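Fourth month of robotics club and I still come home buzzing! Our project is called Prelar, and the job is sorting small bits and bobs with a pair of grippers (harder than it sounds, I promise). We've logged 239 goes so far and I want loads more by September.
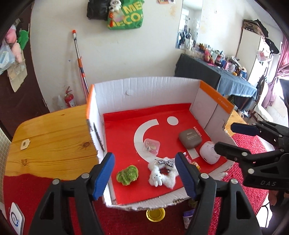
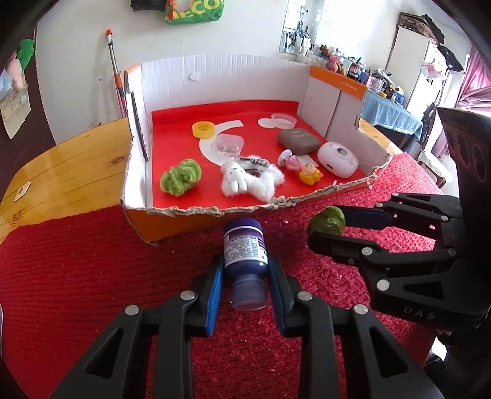

Do you need to know how to code to join?
Most of us couldn't when we started, and you can pick it up as you go along.

Next up is the Shezi cup, with up to 19 teams, so I'd better go and finish my notes!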